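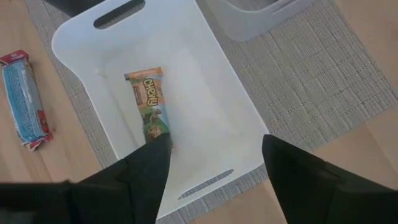 Did the after-school snack program get through its first term on the money you gave us?
It did, with 98 dollars left in the kitty, and I'd like to roll that over if you'll let me.

Hi Annatjie,

I know you asked for a one-pager and I've never managed one of those in my life, but I'll try. Report for the Muswood Homework Club, written 2026-05-08, covering everything since we opened the doors.

First, the kids. We have 22 on the books now and most of them turn up on any given afternoon (fewer when there's footy on, and I've stopped fighting that). The older ones have claimed the back tables and the little ones get the rug. We had a shaky start with noise, so I moved reading time to straight after the snack, when mouths are full anyway, and it's been so much better!

The food side has settled down. We dropped the cut fruit platters in April, as too much was going brown before anyone touched it, and switched to whole mandarins and bananas plus something wrapped for the ones who catch the late bus. Two families asked about nuts, so I rewrote the sign-up form with a proper allergy section and went back through all the old forms by phone. That took me a good while but I feel a lot easier about it.

Tutors next. Reinhold Vogler is still doing maths and has brought along two of his neighbours, who are great with the spelling lists. I'm short one person for the last half hour and would love someone who doesn't mind fractions. If you know anybody, please send them my way.

Not everything went to plan. The second-hand printer died, the hall hire went up by 17 dollars a session, and I had to cancel one afternoon when the heating packed it in. I've covered the hire increase out of the stationery line for now, but that won't stretch past next term, so can we have a chat about it?

Things I'm hoping to do next:
Get a cheap printer, or borrow one.
Run a family night with soup and board games.
Sort out a lockable cupboard so I can stop carting the pencils home in my car.

Receipts are in the blue folder and I'll drop that at your office. Come and visit if you can, the kids keep asking who pays for the bananas.

Cheers,
Otis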